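Skultcombe packing group – notes from the May meeting

Taken by me again, because my pen was out. Soledad Marchetti chaired and we got going at 6:30, a bit late while people found chairs. Last month's notes were fine apart from my spelling of Stisari, now fixed in both places.

1. Weighing

We spent most of the first half hour on this one. Three parcels went out in April with the wrong weight on the label and we paid the difference on all of them. Soledad wants everything weighed after the bag is sealed, never before, and she wants the number written down right away. I said I'd been weighing the filling alone and adding a bit for the bag (guilty!), so that's me told. The scale stays next to the crate on the green table, and please don't lean on the tray while you're chatting.
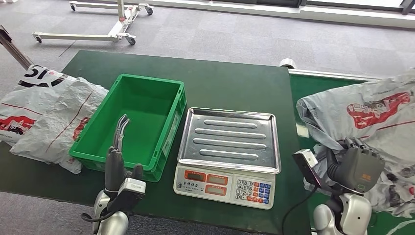 We also agreed that one person weighs and another one writes, at least on busy evenings. If you're on your own, just go slower. Agreed by everyone, with some grumbling from my end of the room.

2. Mailing bags

The last order from Jenetetti was 2,000 bags and it cost us $68 in delivery, which a few people thought was steep. Chávez will deliver free if we order before the end of the month, but their bags are a little smaller. Soledad passed a sample around and we tried stuffing a winter coat in it – no luck. For shirts and kids' things it was great, though, so we're going to get one small box from Chávez and stay with Jenetetti for the rest.

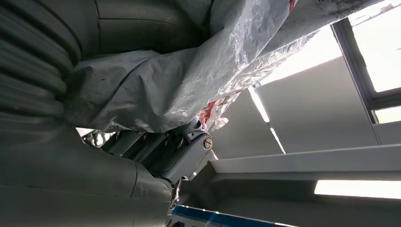
Somebody asked if torn bags could be taped up and used anyway. Small tears yes, split seams no. I'll put a note on the shelf so we don't have to go over this again in June.

3. Orders waiting

We have 31 orders waiting, and 5 of those are for Stisari, who'd like theirs first. I said I could come in early and start on them. Soledad will print the labels the night before and leave them in address order, which would be a huge help!

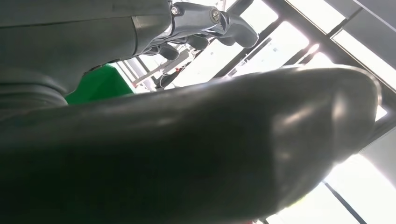 4. Hours and the room

Afternoon sessions won the vote over evenings by a mile. Everybody likes packing when there's daylight coming in like that, and the small print on the labels is so much easier to read. We'll try a 2:00 start for a month and see who can make it. Evenings stay open for anyone with a day job, but let Soledad know first so she can sort out the key.

5. Anything else

We need more tape and a marker that works. I'm buying both and keeping the receipt this time. The kettle question got put off again – people have strong feelings.

We finished at 7:45. Next meeting is in June, same place, and Soledad is bringing the Chávez price list.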